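Chapter 4
Wood and the Water in the Air

What you should know before you begin: the parts of a tree trunk (Chapter 2) and the difference between softwood and hardwood (Chapter 3).

After this chapter you will be able to explain why a board becomes wider and narrower during the year, to tell from the end of a board how it was cut, and to read the joints of a floor or a tabletop.

4.1 The floor in Padolholm

The village hall in Padolholm received a new floor in March. The boards were narrow, 66 millimeters each, and the carpenter, Ilari Ojala, laid them tight against each other from wall to wall. He was proud of the work, and the village was satisfied too. The heating was still on in those weeks and the air in the hall was dry.

In the summer the doors stood open and the rain came often. By the end of the season the floor had risen in the middle of the room, so high that a child could roll a ball down from it. One row of boards had lifted free from the beams under it. Ojala took away the baseboards and found that the floor was pressing hard on the plaster on both sides.

He did not blame the sawmill. In the letter he wrote to the village on December 2, 2020, he says: "The wood did what wood does. I gave it no place to go." He cut the outer boards narrower, left a gap along both walls, covered the gap with the same baseboards, and the floor has been flat after that.

This chapter is about the sentence "the wood did what wood does." A living tree is full of water, and a board never completely stops exchanging water with the air around it. The person who builds with wood must know in which direction the board will move, and by how much.

4.2 Free water and bound water

Water is found in wood in two places. Some of it stands in the hollow spaces inside the cells, like water in a drinking straw. We call it free water. The rest is held inside the cell walls themselves, and this is called bound water.

When a fresh board begins to dry, the free water leaves first. The board becomes much lighter, but its size stays the same. A beginner who measures a drying board every morning may think that nothing will happen to it at all. Then the hollow spaces are empty, and the walls begin to give up their water. From this moment the board shrinks. The moment has a name, the fiber saturation point, and we will meet it many times in this book.

The drying does not continue until the wood has no water left. It goes on until the board is in balance with the air. If the air is dry, the balance is reached at a low moisture content, and if the air is damp, at a higher one. If the weather changes, the balance changes too, and the board follows slowly behind. A thick board follows more slowly than a thin one, and a varnished board more slowly than a bare one. Varnish delays the exchange but it does not stop it. Many students find this hard to believe, and Exercise 3 is meant for them.

The building trade usually speaks about relative humidity, given in percent. In the hall in Padolholm the relative humidity was 35 percent when the floor was laid and 60 percent when it lifted. The temperature was close to the same both times. It was the air moisture which moved the boards, and heat as such had only a very small part in it.

4.3 Three directions

Take a board in your hand and look at the end of it. You will see the growth rings as curved lines. From these lines we can name three directions.

Along the grain: from one end of the board to the other, the same way as the trunk grew. In this direction normal wood moves so little that for most purposes we can forget it.

Radial: from the center of the trunk out toward the bark, across the rings. Here the movement is clear and must be planned for.

Tangential: in the same direction as the rings run. This movement is the largest, in many species close to double the radial one.

Because the last two are different, a board does not only become smaller when it dries. It can also change its shape. A board that was sawn flat across the outer part of the trunk will bend into a shallow cup, and the hollow of the cup is on the side that faced the bark. A square post can become a diamond. A round plate, turned from fresh wood, becomes an oval.

A board which was sawn so that the rings stand upright in its end is called quartersawn. Its width lies in the radial direction, so it moves less and stays flatter. It is also more expensive, for the log gives fewer boards when it is sawn in this way. The Koskela sawmill, where Ojala buys his pine, keeps the quartersawn boards in a separate shed and sells them mostly to people who make windows.

4.4 Joints that allow movement

If the movement cannot be prevented, it must be given a place. Carpenters knew this long before anybody could measure humidity, and almost every old way of joining boards has the movement in mind.

In a tongue and groove floor each board has a narrow lip on one edge and a channel on the other. When the boards shrink, the lip slides a little out from the channel, but it still covers the gap below. In a paneled door the wide middle piece is not glued. It sits loose in the grooves of the frame and can grow and shrink there without anybody noticing. A solid tabletop is fastened to its legs with screws in long slots, or with small wooden blocks, called buttons, which can slide.

Dagim Tsegaye has restored tables in Briswood for most of his working life, and he has a simple habit that we recommend to every student. Before he touches a table he looks only at the seams. He asks himself which way the grain goes on each side of the seam, and if the two sides will move together or against each other. Two boards with their grain in the same direction can be glued edge to edge and will be good friends for a hundred years. A board glued across the ends of other boards is a different matter — sooner or later either the glue or the wood must give way.

Practice this with wooden surfaces wherever you meet them. Look for the grain first and for the seams second. In the first two figures below, both are easy to find.

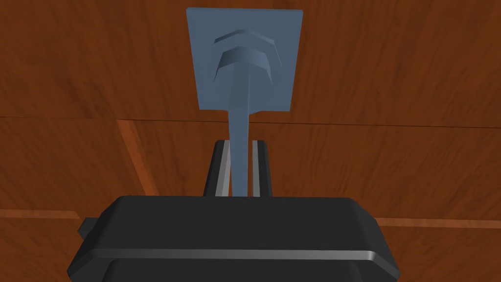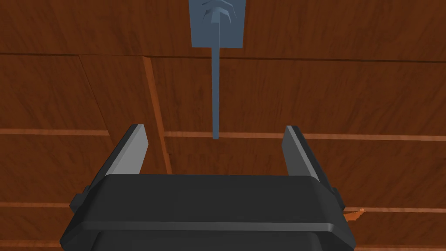
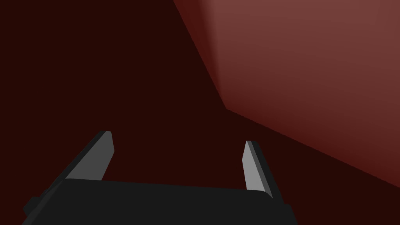

4.5 Before you start the exercises

You will need a piece of solid pine, a ruler with millimeters, a kitchen scale, and a pencil. Plywood is not suitable. It is made of thin layers which are glued with the grain crossing, and each layer holds its neighbor back. We come to it in Chapter 6.

Keep your piece in the same room for one week before the first measurement. A room at 20 degrees Celsius is good, but it is more important that the room is steady. Do not put the piece near a window or on a radiator. Draw one line along the grain and one line across it, and always measure on these lines. Write the weight and both lengths in your notebook, together with the humidity if you have a meter.

Exercise 1. Look at the end of your piece and draw the growth rings as you see them. Mark the radial and the tangential direction with arrows.

Exercise 2. Put the piece in a closed plastic box with a cup of water beside it. The water must not touch the wood. Weigh and measure the piece every day until the weight stays the same two days after each other. Which line has changed more?

Exercise 3. Repeat Exercise 2 with a second piece from the same board, varnished on all sides. Draw both results as curves on the same paper, and compare how steep they are in the first days.

Exercise 4. Find a door, a floor or a table which is older than you. Describe how the maker has left space for the wood to move. If you think that the maker forgot it, describe what damage you would expect, and look if it is there.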